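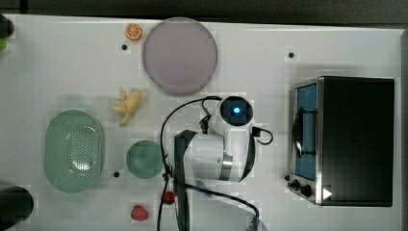

Satville's toy lending library will stay open after all, and it will have a good deal more room

27 January 2018

Families in Satville who have spent the past few months wondering what would become of the toy lending library can rest easy. The library has signed a lease on the old shoe store on Mavberg Road and will open its doors there once the painting is finished and the shelves are up, which everyone involved hopes will be before the winter is over.

For those who have never had reason to visit, the toy library works much the way the book kind does. You pay a small membership fee, you pick out what your child would like, and you bring it back when it has been loved enough for the time being. Puzzles and train sets go out the most. Play kitchens and the food and dishes that go with them are close behind, and there is a waiting list for the dollhouse that has been known to stretch from one birthday to the next.

Until last September all of this happened in two rooms behind the Tavon Street laundromat, where the library had been since it began. The rent was low and the dryers kept the place cozy, and a fair number of parents got into the habit of putting in a load of towels and coming around the back to return a box of blocks. Then the building was sold, the new owners wanted the rooms for themselves, and the whole collection went into storage in a borrowed garage while people looked for somewhere else to go.

"I'll admit I had a good cry over it," said Nandi Mthembu, who started the library out of her own living room when her twins were small and has run it ever since. "We had families coming to the garage and knocking, asking if they could please just have the marble run for the weekend. I didn't have the heart to say no, so I'd go in with a flashlight and dig it out. After a while I had a pretty good idea of which box everything was in, but it was no way to carry on."

The search took longer than she had expected. A church basement would have been free, but the stairs were steep and there was no way to get a stroller down them. An office above the bank was bright and clean and cost more each month than the library takes in over a season. For a while it looked as though the collection might be divided up among the local preschools, and letters had even been drafted to ask which of them would like what.

The shoe store came up almost by chance. The Đoàn family, who own the building and ran the bakery next door to it for many years, heard about the closing from one of their grandchildren, who had been a faithful borrower of the wooden railway and wanted to know when he could have it again. The store had been standing vacant, and the family offered it at a rent the library could manage, with the first 4 months at half price to help with the cost of moving.

"My grandson did the negotiating, I only signed," said Mrs. Đoàn, who stopped by on the morning of our visit with a tray of rolls for the people painting. "I like to see children on this street. When we had the bakery they came in after school every day with their noses on the glass, and I have missed that more than I have missed getting up in the dark."

The new place has a wide front door with no step, a window deep enough to sit in, and a back room with a sink, where returned toys will be washed and checked before they go out again. Washing is no small part of the work. Every plastic piece gets a scrub in warm soapy water and a good long dry on a rack, wooden pieces are wiped down and left to air, and anything with stuffing in it goes home with somebody who has a sturdy washing machine. Missing pieces are noted on a card inside the lid so the next family knows what to expect — a puzzle with one bit of sky gone is still lent out, and still borrowed, and Mthembu says most children don't mind nearly as much as their parents do.

The library has 81 member families on its books at the moment. Mthembu had worried that many of them would drift away while there was nowhere to borrow from, and she wrote to each one before Christmas to ask if they meant to come back. She had heard from 63 of them by the time the lease was signed, nearly all with kind words and several with a check tucked in. One family that has since moved two counties over asked to stay on as members anyway, and plans to make the drive on school vacations.

There will be some changes to go along with the new address. The library will be open one evening a week in addition to its usual mornings, something working parents have been requesting for years. The fee will go up by a little for the first time since it was set, though families who find that hard are asked to say so quietly at the desk and it will be taken care of. Loans will run for three weeks instead of two. And the shoe store's long padded bench, which the previous tenants left behind and which four grown men could not get through the door, is going to stay right where it is along the wall, so that grandparents have somewhere to sit while the choosing gets done. As anyone who has waited on a five-year-old's decision between a fire station and a farm will tell you, that can take a while.

Help is still needed with a few things before opening day. Anyone who owns a van and can spare a morning would be very welcome, as would anybody handy with a drill. The library could also use a rug for the reading corner, a stepladder, and clear boxes with lids that fit — a surprising number of the ones in the garage have lost theirs. Donations of toys are being accepted again, but please bring them clean and as complete as you can manage, and hold off on soft toys for now, as there are already more bears in storage than there are shelves for.

Larger things such as slides and ride-on cars can't be taken until the shed behind the building has had its roof seen to. The Đoàns have said they will look at it when the weather turns.

No opening date has been set, and Mthembu would rather not be held to one while the floor in the back room is still being argued over. A notice will go up in the front window as soon as there is something to put on it, and member families will get a call. In the meantime, anyone who still has a toy out from before the move is asked to hang on to it and bring it along to the new place. There are no late fees, and there is no need to be embarrassed. One borrower has already turned up at Mavberg Road with a xylophone that was due back before last summer, and was given a roll and a paintbrush.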